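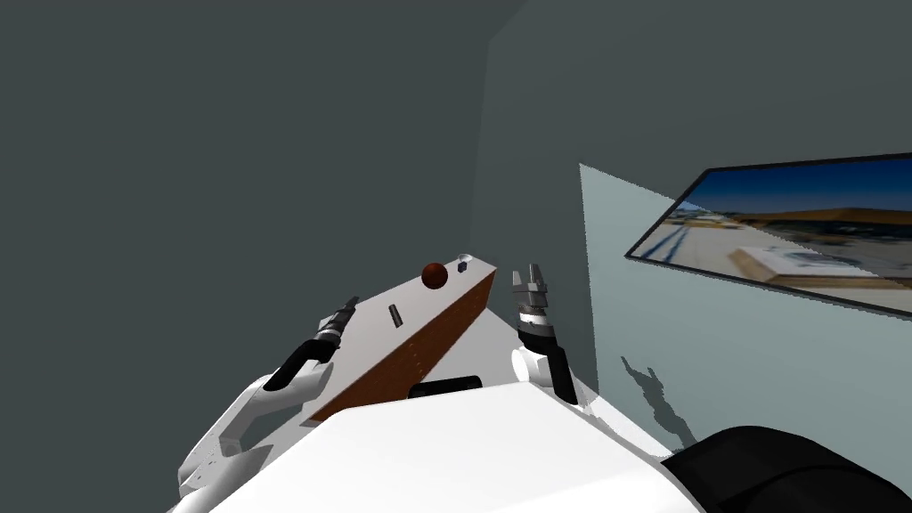
A small table in a computer rendering, with a ball, a cube and a short bar on its white top.

Occasional table

An occasional table is a small, light table kept in a room for no fixed purpose and used for whatever comes up. The name suggests something brought out for special events. In most homes it stays in the same spot for decades and is in use every hour of the day, mainly for holding a lamp, a drink, and the mail.

The term covers a loose family that includes the end table, the side table, the lamp table, the plant stand, and the nesting table. Coffee tables are sometimes included and sometimes treated as a separate type, depending on who is selling them. Dining tables, desks, and workbenches are excluded, although all three end up doing the same work once the mail reaches them.

Etymology

"Occasional" is used here in its older sense of "serving as the occasion requires." The same sense survives in "occasional chair," a chair that matches nothing else in the room. Furniture sellers seem to like the word for its vagueness, as it allows a table to be sold without any claim about what it does.

History

Small movable tables are older than large fixed ones in many parts of the world, and for much of that time they were simply called tables. A household inventory made at Stostness in 1570 lists "one litel bord, of no grete use," valued below a bucket. It is often cited as the earliest local record of an occasional table. It may also be a record of a shelf.

The type came into its own when people with money began to fill rooms with upholstered seats. A person sinking into a deep chair with a cup in hand needs somewhere to put the cup, and the floor was felt to be unsuitable. Early makers answered with small round tops on a central post. Many of these had a top that tipped up on a hinge so the table could be pushed against a wall. The latch that kept the top level was the weak part, and surviving pieces tend to have a newer latch and an older stain.

Factory production made the tables cheap. The Bevlow works, which had begun by making crates, turned to furniture when demand for crates fell, and for some years its end tables were hard to tell from its earlier line. Its largest printed catalog offered 3670 items, a total reached by giving every color of every table its own entry.

Flat-pack versions followed. The best known in its region was the Lerora, a square table with four legs, 7 screws, and an instruction sheet that showed eight. The maker corrected the sheet in a later printing, by which time many owners had bought an extra screw and found somewhere to put it.

Types

End table. Placed at the end of a sofa. Its height is meant to match the arm of the sofa, a rule followed closely until the sofa is replaced.

Nesting tables. A set in graded sizes that slide under one another. In theory the full set is spread out for guests. In practice the largest is used daily, and the smallest is found again when the owner moves.

Tray table. A folding frame with a removable top, meant for carrying food from the kitchen. The tray is rarely removed, as it tends to have something on it already.

Drum table. A round table with drawers set into the rim. Where the top is round and the drawers are square, some of the drawers have to be wedge-shaped or false. False ones can be identified by pulling on them.

Cube table. A box with no legs, popular in apartments. It offers storage inside, reached by clearing everything off the top. 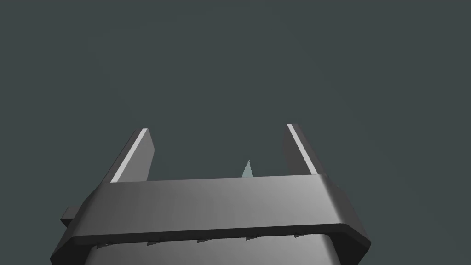
Materials and finish

Solid wood was standard for most of the type's history. Cheaper pieces now use particleboard under a printed wood-grain surface, and mixed finishes, such as a pale top over a darker base, are common. White tops show coffee. Dark tops show dust. Glass shows both, along with fingerprints and the underside of whatever has been set down on it.

Makers often publish a load limit. These figures are cautious and assume that nobody will sit on the table or stand on it to change a light bulb, the two uses behind most returns.

Stability

A three-legged table cannot rock, since any three points will rest on a plane. It can fall over, however, and does so more readily than a four-legged table of the same width. Four-legged tables are harder to tip but will rock on any uneven floor. The usual remedy is a folded piece of cardboard under one leg, a temporary measure that often outlasts the carpet. Screw-in leveling feet are sold for the same purpose and work well until the table is moved to vacuum under it.

Round objects are a separate matter. Even a slight slope will start a marble or an orange rolling, and some older tables have a raised edge, called a gallery, to stop it. The gallery also stops crumbs from being wiped off.

Collecting

Prices are generally modest. A plain factory piece in fair condition can be had for less than the cost of delivery. The main exception is the Rafferty tilt-top, made in a single run of 3000 in a shade of green the maker described as "restful." Most were painted over by their first owners. Examples in the original green now sell for more than stripped ones, to the annoyance of everyone who spent a weekend stripping theirs.

See also

Coaster
Footstool
Nightstand
Plant stand

This page was last edited on 2022-12-02.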